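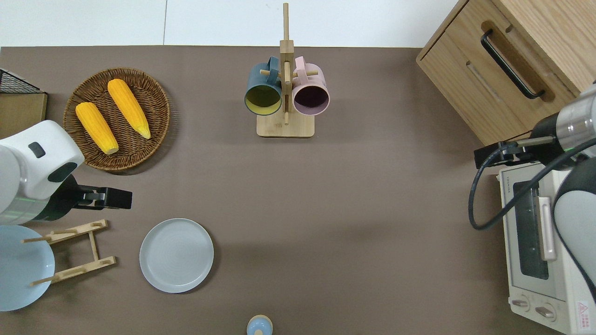 Ticket: Bamboo mug tree leans when loaded, plates slipping in the dish rack

Product: Culevura mug tree (square base) and matching bamboo plate rack
Sold by: Ranetti Kitchen & Table
Status: Solved, left open for comments

Problem as reported

The mug tree leans to one side when there are mugs on it. It stands on a brown table with the rest of the crockery, between a basket of corn and a small wooden cabinet. With two mugs up, a teal one and a pink one on opposite sides of the post, it stays up, but if I take one mug off the whole thing tips a little towards the other and the base rocks. I bought the plate rack at the same time and have a second problem with that: plates lean over further than they should and one slid out onto the table. The plates are a light blue one and a greyish blue one from the Stirnitach range.

I have had both items since June. No drops, no dishwasher.

Log

First reply from support

Please check that the post is screwed fully into the base. Turn the tree upside down and look for the screw head in the middle of the underside. It should sit below the surface of the wood. If it stands proud, the base will rock on it.

Please also weigh one of your mugs. The pegs are meant for mugs up to 440 g each.

Customer

Screw head was standing proud. I could feel it with a fingertip. Tightened it with an ordinary cross-head screwdriver, two full turns, and it went in flush. Rocking on the table has stopped.

The heavier mug is 39 g under the limit, so it isn't that.

The post still leans. Held a set square against it and there is a gap at the top.

Support

Thank you. If the screw is tight and the post still leans, the bottom of the post is probably not seated square in its hole. Take the screw out completely and lift the post off. Clear any dried glue or bamboo dust out of the hole with a dry toothbrush. Put the post back, press down hard and turn it until the pegs line up with the sides of the base. Refit the screw by hand first, then finish with the screwdriver.

Don't sand the end of the post. If it is still out after this we will send another base.

Customer

Took it apart. There was a lump of hard glue on one side of the hole. Scraped it off with a wooden skewer as the toothbrush did nothing. Refitted as described. The set square now sits flat against the post from top to bottom. Hung the mugs back up and took them off one at a time. No tipping.

Plate rack next.

Support

The rack has two slotted crossbars joined by the side rails. The slots on both bars need to face the same way. If one bar has been fitted back to front, the pegs don't line up across the rack and plates will lean. Loosen the side rails on one end, turn the bar round and refit.

Customer

Checked and one bar was the wrong way round. I put it together myself so that was my mistake. The instruction sheet shows the rack from one end only and both ways look the same in the drawing.

After turning it, the plates stand up properly. Tried small ones and large ones. A deep bowl still won't stay in but I don't think it's meant to.

Support

Correct, the rack is for plates only. We have passed on the note about the drawing. Marking as solved.

Summary of the fix

Mug tree: glue in the post hole, screw not fully in. Cleaned out and refitted.
Plate rack: one crossbar reversed. Turned round.
Parts sent: none.

Comments

Same glue problem on mine, bought in the sale. A skewer worked, a small flat screwdriver chipped the edge of the hole, so don't use that.

Is the 440 g for each peg or each side? I have Mạch mugs and they are heavy.
> Each peg.

Mine came with a screw that was too short and only caught the first 7 mm of the post. Ranetti posted me a longer one. Might be worth measuring if tightening doesn't help.

Turned the bar round on my rack and it's fine now, thanks.

Related tickets

Dark spots on bamboo rack after washing up
Stirnitach plates: marks from metal cutlery
Mug peg has come loose, can I glue it?
Culevura small cabinet: door won't stay shut
How to oil a bamboo base

Contact support | © Ranetti Kitchen & Table | Back to top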